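# Growing potatoes indoors in a tub over winter – worth trying?

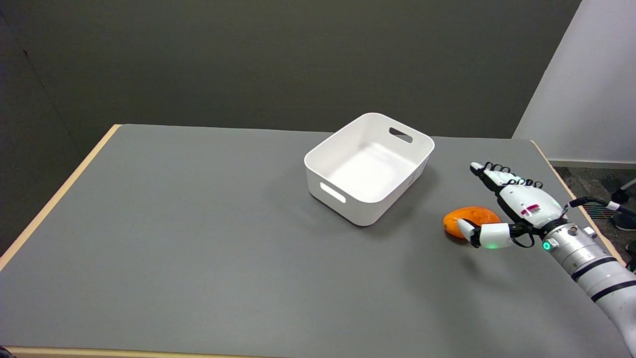 I had a go at second-crop potatoes last year on the patio and lost the lot to frost in November. This time I'd like to bring them inside. I have a back room in Zivthorpe with one large window facing south, no radiator on that wall, and it stays cool but never freezing. I've got a few containers I could use, mostly storage tubs with no drainage holes.

What I want to know:

- Do the tubs need holes in the bottom, or will a layer of gravel do?
- How many seed potatoes per tub?
- Is window light enough, or will I end up with long pale stems and nothing underneath?
- Can I use supermarket potatoes that have already sprouted? I have half a bag that went over.

I don't want to spend much. I'd be happy with enough for a Christmas dinner for two. My neighbour says it can't be done without lamps but he also says that about tomatoes, and I've had tomatoes on that sill two years running. Peas did nothing, to be fair.

I should also say that I'm on a water meter and don't want to be standing over them with a can every day.

*Posted by Setau_allotment, 23/06/2022*

---

**Cyril Yeoman**

I've done this for a good few winters, with mixed results. Taking your points in order.

**Holes.** Yes, you need them. Gravel at the bottom doesn't drain anything if the water has nowhere to go. It just moves the wet layer higher up, nearer the tubers. Drill six to eight holes in the base, 10 mm or so, and stand the tub on a tray with a couple of battens under it. If the plastic is brittle, put a scrap of wood behind where you're drilling and go slowly. Any handle slots high on the sides are fine to leave, but keep the compost below them or it will spill out when you water.

**How many.** One seed potato for every 15 litres of compost is comfortable. You can squeeze two into a 20 litre tub but you'll get more small ones and fewer that are worth peeling. Depth matters more than width. Anything shallower than 30 cm and I'd grow salad leaves in it.

**Light.** This is where your neighbour has a point. From late autumn a south window gives you a few useful hours on a bright day and very little on a dull one. The plants will stretch. What I do is start early, so that most of the leaf growth is finished before the light goes. Plant at the beginning of August, leave the tubs outside until the nights get cold, then bring them in. By then the tops are full size and the plant only has to keep ticking over while the tubers fill out. If you plant indoors in October you will be disappointed.

That means you've got plenty of time to get ready, and you can save the sprouted ones for the compost heap.

**Supermarket potatoes.** They'll grow. The trouble is that they aren't certified free of disease, and some are treated to slow down sprouting, so they can be patchy. For one tub in a back room the risk is small, but if you also have an allotment I wouldn't tip the old compost on it afterwards. Proper cold-stored seed for late planting is sold from July onwards. Buy it when you see it, it goes quickly.

**Watering.** Full-size plants outside in August need water most days, there's no way round that. Once they're in a cool room it drops to once a week, sometimes less. Push a finger in to the second knuckle and only water if it's dry there. More indoor potatoes rot than dry out. A water butt would take care of the August part if you have room for one.

A few other things I've found:

- Choose an early variety. Maincrops take too long and get too tall for a window.
- Earth up in stages. Start with 10 cm of compost under the seed potato and 10 cm over it, then top up as the stems grow.
- Turn the tub a quarter turn every few days or the whole plant leans to the glass.
- Cover the surface properly. Any tuber that sees daylight goes green and shouldn't be eaten.
- When the tops yellow and fall over, cut them off and stop watering. You can leave the potatoes where they are for three or four weeks and dig them up as you need them.

My best tub gave me 2,174 grams from two seed potatoes. The worst, same variety and same window, gave me 600 grams. I never worked out what the difference was. For two people at Christmas I'd plant three tubs and expect one to be poor.

---

**Drurnus**

Just buy a sack of potatoes, they're cheap enough. But if you want to do it, I'd skip the tubs and use old compost bags rolled down, with holes stabbed in the bottom. You unroll them as the plant gets taller. They look awful in the house though, and mine leaked on the carpet, so put a sheet down.

I used supermarket ones and got around 20 small potatoes from a bag. They tasted fine.

---

**Hedegaard**

Agree with most of what Cyril says, but I'd add something about tub colour, as I've had trouble with it. Thin white or clear plastic lets light through the sides. You get green potatoes all round the edge even when the top is well covered. Hold the tub up to the window with your hand inside it, and if you can see the shadow of your fingers, it needs lining. I use the black side of an old compost bag, cut to fit and folded over the rim. Cardboard works for a while and then goes to mush.

The other thing is weight. A 40 litre tub of damp compost is not something you want to be carrying in from the patio in the dark with a frost on the way. Smaller tubs are easier, or stand them on something with castors from the start. I did my back in with one and ended up leaving it in the porch until spring. The potatoes in it were actually all right, so an unheated porch might be worth thinking about if you have one.

On blight – check the leaves before you bring anything in. Brown patches with a pale edge, or a bad smell, and the tops want cutting off straight away. Don't bring them indoors and hope. The tubers may still be usable if you catch it early, but leave them two weeks after cutting before you lift them so the skins can firm up.

I keep a note of the dates. Last time it was 164 days from planting to the last ones out of the tub, and that included a month where I wasn't doing anything but leaving them in the compost. So an August planting does get you to Christmas, with some room to spare.

---

**Setau_allotment**

Thanks all. I'll wait for the cold-stored seed and start them outside in August. I did the hand test on two of the tubs and could see my fingers through both, so I'll line them. There's no porch but the shed has a window, so I may put one tub in there and see how it compares with the back room.

Cyril, which early do you use? I was thinking Charlotte but I know it's a second early.

---

**Cyril Yeoman**

Charlotte is fine, I've used it. Maris Peer is the other one that's usually sold for late planting and it stays a bit shorter. If the shed drops near freezing, wrap the tub in bubble wrap or an old blanket and throw some fleece over the top at night. Take the fleece off again in the morning.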